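December

Almost midnight and I am still wide awake, because the table tennis corner is DONE. Well, done enough to play in! I have been talking about this since the summer and I think everyone in the house had quietly given up on me, so I want to get it all down while I'm still grinning about it.

Started right after breakfast with the back room. It was a disgrace. Two winters of coats nobody wears, the broken lamp, the suitcase with the stuck zipper, and all the magazines I was going to clip recipes from. Most of it went out to the car. I kept the lamp. I know, I know, but the shade is so pretty and Vichien thinks he can rewire it.

Vichien came over at ten with his drill and a bag of sesame buns, bless him, and we got the shelf up on the long wall. It took three tries to find a stud. The first two holes are now behind the calendar and that is where they will stay. Then he went down on his hands and knees with the flashlight and fixed the squeaky board by the door, which I hadn't even asked him to do. One screw! I've been stepping over that board for years.

The white table is the best thing in there. I wiped it down twice and stood back and just looked at it. I worried white would be wrong, too bright, too kitchen-y, but the orange balls show up on it so beautifully that I could have clapped. My old ones were white and I spent half of every game squinting. We bounced a few before lunch to hear how they sounded (good! a nice crisp tock) and after that it was very hard to go back to sweeping.

And the clear box! I went back and forth over that box for weeks. I wanted a basket at first, something with a lid, and then I saw this one at Rornby with its open top and a little cutout in the end, and I went home without it, and thought about it all night, and drove back the next day. So glad I did. You can see straight through it, so it doesn't make the room feel any fuller, and you just drop the balls in from above when you're finished. I love a thing that is easy to put away. It means I might put it away.
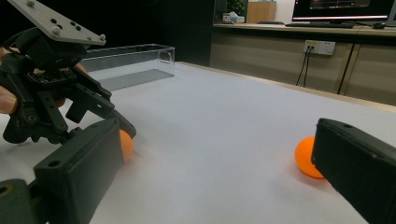

Orange on white, with the clear box behind. So cheerful!

Lunch was soup and the rest of the buns, standing up, because the chairs were all out in the hall. Then Vichien had to go and pick up Jalen from practice, and of course when they came back Jalen wanted a game right then, with the broom still leaning on the wall. He is quick! He's got that flick of the wrist I never learned. He beat me, then he beat Vichien, then he beat me again while eating a banana. I made him show me the flick over and over until I got one across that he couldn't reach, and I yelled so loud that Mrs. Leemans knocked on the wall. I went round to say sorry and she wanted to know who was winning. She used to play in college! She's coming over next week and I have a feeling she is going to flatten the lot of us.

Ziko hated the noise for the first ten minutes and hid under the bed. By three o'clock that cat had worked out that balls sometimes fall, and then we had a third player. We lost one behind the radiator thanks to him. I got it out with a coat hanger and a good deal of dust came with it, so that was another round of sweeping.

Still to do: the light. It's a dim old room once you get away from the table, and by late afternoon the far end was pure gloom. I want a proper lamp over there, or maybe the pretty one if it ever works again. Also a hook for the broom, something soft on the floor by the radiator, and I need to decide where the paddles live. On the shelf for now, next to the radio, but Jalen says they'll warp up there in the heat and I suppose he would know.

My right arm aches from the shoulder to the elbow and I have a blister on my thumb. I don't care one bit. I went in again just now in my socks to switch everything off and ended up bouncing a ball by myself, very softly so as not to wake Mrs. Leemans. I got to 5 in a row and then dropped it on Ziko.

Must remember to call my sister in the morning and tell her. And buy more buns.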